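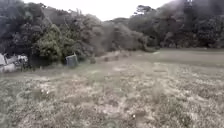

Slide 1: rough grass in front, greener stretch over to the right, trees all the way across.

Leave this one up while people find seats. Say hi, say thanks to Rhonda Fehr for getting me the room, then go.

So this is the field at Grasaddale, and I want to talk about grass for the next 30 minutes — I know, I know, but stay with me! When I tell people I look after a meadow they picture poppies up to the waist. Then I show them this, and you can hear them being polite. Straw, beige, a bit of olive. I love it.

Ask: which part would you rather have a picnic on? Everybody says the right, where it's flat and green. Fine, me too. Then ask which part they'd rather be if they were a beetle. (Wait for the laugh. If no laugh, keep moving.)

Point at the foreground. Pale dry tufts mixed in with darker green clumps, short and patchy. I used to want to rake all of this out and start over. Rhonda talked me down. We did rake 2 strips, put down seed from the meadow at Rerkau, and left the rest alone. Tell the story about the borrowed rake here, but keep it short this time.

Then the edge, where the grass meets the bushes. There's a darker strip over on the left that I could talk about all day. Shade, leaf litter, things that don't like being out in the open. If you only have 50 feet of yard, this is the bit I'd copy. Let it get shaggy along the shrubs and mow the middle if you have to.

Somebody will ask about cost. We spent 3000 dollars, nearly all of it on seed and the mower rental, and I'd spend less on seed if I did it again. Handout has the mowing dates. We cut late, in August, and take the hay off.

Drink some water. Next slide is the Rerkau seed list.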